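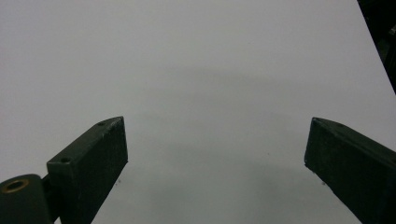

Photo: G. Stöcker

Forum > Painting and Finishes > Is ceiling white just marketing?

wattlebark
Quoted yesterday for two rooms. Painter wants Emamix ceiling white on top and ordinary low sheen on the walls, and the ceiling stuff costs more per tin. White is white. What am I paying for?

Friederike Fröhlich
Flatness. Low sheen on a ceiling shows every join once the afternoon light comes in sideways. I did our hall in wall paint and regretted it by Monday.

wattlebark
Or the joins were rubbish to begin with?

Friederike Fröhlich
They were fine. Same plasterer did the lounge, flat paint, can't see a thing.

kettle_no_lid
I'm with wattlebark. Brostenus claim their flat hides "100 per cent of minor defects". Minor according to who? I used 2 coats of it in July and the defects are all still up there, saying hello.

Gudrun Stöcker
Matte white still picks up grey wherever the light drops off. Mine goes from nearly silver to a bluish grey and it's the same colour all over. People see that, decide the coverage is patchy and buy another tin. Turn a lamp on before you spend anything.

kettle_no_lid
Mine's patchy with the lamp on.

Gudrun Stöcker
Then it's patchy. Did you roll back into it after it had started to dry?

kettle_no_lid
Possibly.

rolf2063
Wukeck trade flat, $40 cheaper for the big tin, same result as far as I can tell. Wouldn't touch the stuff that goes on pink and dries white, by the way. Paying extra for a colour that disappears.

Friederike Fröhlich
The pink one is good if your eyes are bad, and mine are. Disagree on Wukeck too, it marks if you so much as brush past it.

rolf2063
Who's brushing past a ceiling?

wattlebark
OK, asking the painter to requote with any dead flat white. If he says it has to be Emamix I'll want to know what his discount is.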